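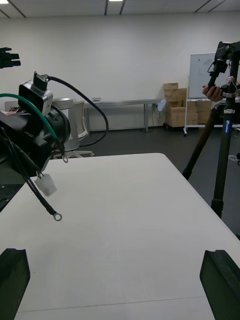

1/ Moving to Flolthorpe, a thread for anyone thinking of doing the same

2/ Rent first. I paid 2000 a month in Testville for a place with one closet. My new one has three and a porch!

3/ Get quotes from more than one mover. Mine went from 2000 to 3000 once they heard about the piano — ask about stairs and pianos up front.

4/ The bus into town takes 20 minutes and stops running way too early. Learned that one on foot, in October, in the rain.

5/ Best bread is at Wibisono, go before nine. They sell out of the rye and they will not save you one (I've asked, twice).

6/ Shoutout to Imre Bognár for lending me his van and then carrying the couch with me too. I owe you so much rye bread.

7/ Still looking for a dentist who takes new patients, replies open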